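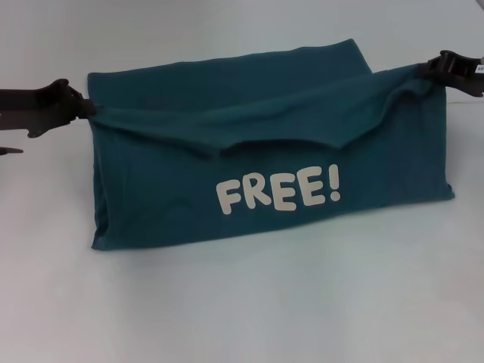
*By the Rotedgate communications desk. For release August 20, 2022.*

**Rotedgate opens its Modarar folding sessions to outside teams**

Rotedgate is very happy to share that Modarar, the program in which our operators teach two-armed robots to handle everyday cloth, is now open to outside teams who would like to bring their own laundry, their own habits and their own opinions about the right way to fold a shirt. We have been looking forward to writing this announcement since January, when the first sessions were held, and we hope readers will forgive us if it runs a little longer than these notices usually do.

The idea behind Modarar is an old and friendly one. A person who knows how to do something shows it, slowly and more than once, to a learner who doesn't. At our stations the person sits at a pair of hand controls, and the robot's two arms follow along, pinching where the operator pinches and lifting where the operator lifts. Everything the arms do is saved together with what the cameras see, and those recordings are what the robot later learns from when it is asked to try the same job with no one at the controls.

Cloth makes a wonderful and sometimes maddening teacher. A cup keeps its shape wherever you set it down, while a piece of knit fabric changes with every touch, sagging in the middle, bunching at the corners and gathering into little wrinkles near the grip. With a gripper on each upper corner, a dark teal cloth with "FREE!" across the front can be pulled taut on top and still droop in a soft wave along the fold. Our operators learn to wait for that droop to settle before they move on, and it is one of the first things they pass along to newcomers.

The Modarar collection currently holds 623 completed demonstrations, every one of them performed by a person at the controls and reviewed by a second person afterward. We expect to reach 1000 once the outside teams have had their turn. Demonstrations that go wrong are kept too, in a separate folder, and they have been a good deal more useful than we first imagined (a dropped corner followed by a patient recovery teaches a lot, and several of our favorite recordings are of exactly that).

"We used to tell new operators to be quick and tidy," the Modarar operations team writes in its notes for visitors. "Now we tell them to fold the way they would at home, with the radio on and nowhere to be. The motions come out smoother, and people enjoy themselves more, and we'd like to think the robot gets the benefit of both."

Visiting teams will work at two stations, each with a plain table, a pair of arms and a set of hand controls. A session begins with some easy practice in opening and closing the grippers, then moves to lifting a cloth by its corners, and only after that to a full fold. No programming is needed and none will be asked for. People who have spent years in hotels, hospitals, tailoring shops or busy family homes are especially welcome, as they carry in their hands a great many small tricks that have never been written down anywhere.

Two partners have helped us reach this point, and we would like to thank them properly. Giáp, whose workshop builds and repairs the hand controls, has reshaped the handles several times at our operators' request, making them lighter at the wrist and kinder to smaller hands. Flimesis keeps the recordings in order, matching every movement of the arms to the right moment of video, and has put together a simple playback page where visitors can watch their own folds before they leave. Many of them stay longer at that page than they had planned to, and we are always glad to put on another pot of coffee.

Rotedgate has set aside more than 220 hours of station time for outside teams in this first round. Taking part is free of charge. Teams may bring shirts, towels, pillowcases and other soft household items, provided they are clean and have no pins or loose hardware. Each team will receive a copy of its own recordings, and will be asked in writing before any of them are added to the shared Modarar collection.

Applications can be made through the Modarar page on the Rotedgate website. A few lines on who you are, what you usually fold and how many people would be coming is plenty. Teams that need a seated or standing station, extra breaks, or an interpreter should please mention it in the same note so that we can have things ready.

**About Rotedgate**

Rotedgate develops teaching tools for two-armed robots, with a focus on household and laundry work. Modarar is its program for recording hand-guided demonstrations with soft materials.

**Press contact**

Rotedgate communications desk. Station visits for reporters can be arranged on request, and reporters are warmly invited to try a fold themselves.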